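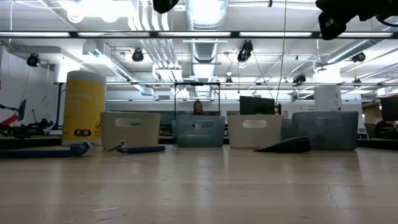 Storage bins on the sorting table.

Home Our Work Reports Get Help Contact
Search this site Go

Mulholm Shower and Laundry Program
Second progress report to the Purkach Fund

Prepared by Nesma Tahiri, program manager

1. Where we are

The program has now been open for two full quarters at the Frade Street building. In the first report we said we would be running four shower rooms and three washer-dryer pairs by the end of March. We have four shower rooms in use. We have two washer-dryer pairs in use and a third washer with no working dryer. The reasons are in section 3.

We are open five mornings a week and one evening. The evening session is on Tuesday and was added at the request of people who work day jobs and sleep in their cars or at a relative's place. It has been full most weeks. The morning sessions are busy from opening until the breakfast service at the church ends, then slow down until closing.

2. Use of the service

Showers taken in the reporting period: 3079
Loads of laundry washed and dried: 988
Hygiene kits handed out: 700

The shower number is higher than we planned for. The laundry number is lower, and most of the gap comes from the missing dryer. A load takes longer to dry than to wash, so with two dryers the third washer only helps at the start of a session. We stopped taking new laundry names an hour and a half before closing, and people who arrive late for a shower often can't get their clothes done the same day. Several have told staff they would rather skip the shower than put the same clothes back on.

We don't ask for ID and don't plan to. We keep a first name or nickname on the sign-in sheet and a mark for each service used. This means we can report visits but can't give you a firm count of separate people. The grant agreement asks for "individuals served" and we would like to talk about changing that line before the next report. The desk staff feel strongly about this and I agree with them. The fastest way to lose people at the door is to hand them a form.

3. Building and equipment

The biggest problem of the period was hot water. The first heater could keep up with two rooms running back to back but not four. For the first weeks we ran rooms in pairs with a gap in between, and the wait got long enough that people left. Edier, the plumbing contractor, replaced the mixing valves and then, when that didn't fix it, put in a second heater alongside the first. All four rooms have run together since then without going cold. The second heater wasn't in the original budget. We paid for it by moving money out of the signage and furniture lines, with your approval.

The third dryer was delivered with a dented drum and went back. The replacement needs a different vent fitting from the one in the wall. The landlord has to sign off on any change to the outside wall and has been slow to answer – we have written three times and called more often than that. If there is no answer by the end of next month, we will ask Edier to price a vent run through the storage room ceiling. It is a longer run and will cost more.

Smaller items finished in this period:

- Floor drains in rooms 1 and 2 re-set so water doesn't sit by the door
- Grab bars added in room 4
- Coat hooks moved lower in all rooms
- A lock fitted to the soap and bleach cupboard
- Door timers taken out (people found the buzzing stressful, and a knock from staff works just as well)

The floor in room 3 still needs new non-slip coating. It can be done over a weekend.

4. Hygiene kits and supplies

Each kit has soap, shampoo, a toothbrush and toothpaste, a comb, deodorant, and socks. Razors, period products and foot powder are kept out of the standard kit and given when asked for. We made this change partway through the period. When everything was packed in one bag, we found a lot of unused items left behind in the shower rooms, mostly shampoo and razors. People also asked for more socks. We now put two pairs in every kit, paid for with what we saved on the rest.

Donated goods come in mixed and have to be sorted before they can be packed. The rule is that anything opened or past its date goes out. Razors are sorted apart from everything else, and used ones go in the sharps bin in each room. The sharps bins are emptied under a contract that runs to the end of the grant year.
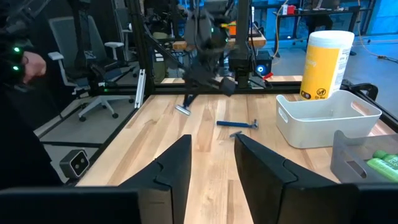 Razors on the butcher-block tabletop.

Towels are our largest supply cost. We rent them from a linen service, and the price went up in the middle of the period. We looked at buying our own and washing them here, but with two dryers we can't do it without cutting into people's laundry time. We will look again once the third dryer is in.

5. Staff

There are 13 people on the rota, two of them full time. Turnover has been low. One desk worker left to go back to school and was replaced within a few weeks by someone who had used the service herself. We would like to hire from that group again, and have rewritten the job ad so it doesn't ask for a high school diploma.

All staff have done first aid and overdose response training. The training was used once. The person was taken to the hospital and came back to Frade Street the following week for a shower.

Cleaning between showers takes longer than we planned. We budgeted for five minutes a room and it takes closer to ten when done properly. In practice this means one person does nothing else during the busy part of the morning. We have moved hours from the front desk to cover it, and the desk is thin as a result. This is the main thing I would change if there is room in next year's budget.

6. Neighbors and partners

We had two complaints from neighbors early on, both about bags left on the sidewalk before opening. We now open the front hall half an hour ahead of the first shower and let people bring bags inside. There have been no complaints since. The store next door has asked us to keep bikes off its railing, and we have put in for a bike rack from the city.

The county health van stops outside twice a month. Wound care and foot care are the most used services. The van staff say they see people here who don't come to their other stops. The library has given us a box of day passes for its computers, which we keep at the desk.

7. Money

Spending is within the total for the period. Water and gas are over, for the reasons given above. Laundry supplies are under. Staff costs are on plan. The full table is in the attached spreadsheet, with the two budget moves marked in the notes column. The second heater will raise the gas bill again next quarter, and we haven't yet had a full billing period to say by how much.

8. Plans for the next period

- Settle the dryer vent, one way or the other, and get the third pair running
- Re-coat the floor in room 3
- Add a second evening session if we can staff it
- Agree on a replacement for the "individuals served" measure
- Get new quotes for towels

We would be glad to have someone from the Purkach Fund visit during a morning session. Before nine is the best time to see the place working. Please call the desk first so we can hold a parking space, as the lot is shared.

Nesma Tahiri
Mulholm Shower and Laundry Program, Frade Street

2 comments 13 shares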